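July
By the Droltska Household Studies Group

4.2 Where breakfast happens

Our respondents were asked to record what they ate before leaving home, and where they were standing when they ate it. The second question was added late, over mild objections, and produced most of the useful data. Of the 1,585 diary entries returned, 928 describe a breakfast eaten on the feet, usually within reach of the sink. Many of these households own a table. Several had described it to us with pride.

The Mateos district returned the fullest diaries and also the least plausible ones. One household reported poached eggs every morning for 30 days, with no matching purchase of eggs. We kept the entries, as our protocol gave us no grounds for removing optimism.

Toast was the most common item in both districts. In Zolluso it was eaten plain more often than we expected, and respondents tended to apologize for this in the margins. Cereal came second – though the diary form, which we designed ourselves, had no box for it, and people wrote it under "Other" with visible irritation. Meals recorded as lasting under 15 minutes were more likely to be eaten alone, and were also more likely to be described as "quick," a word we had hoped to avoid by asking for minutes. Figure 3 shows tableware and a toaster of the ordinary kind.
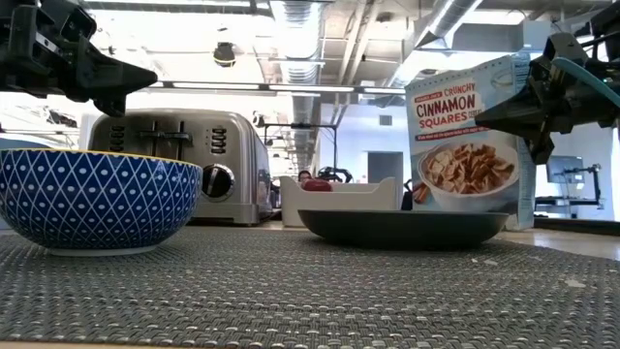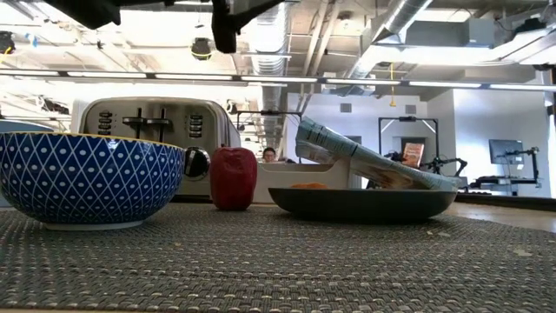

Figure 3. Blue bowl with a white lattice pattern, on a woven placemat, with a stainless-steel toaster.

Does owning a table make people more likely to sit down for breakfast?

Only slightly, going by the diaries. The time a person had to leave the house was a much better guide, and table owners with early starts stood up to eat like everyone else.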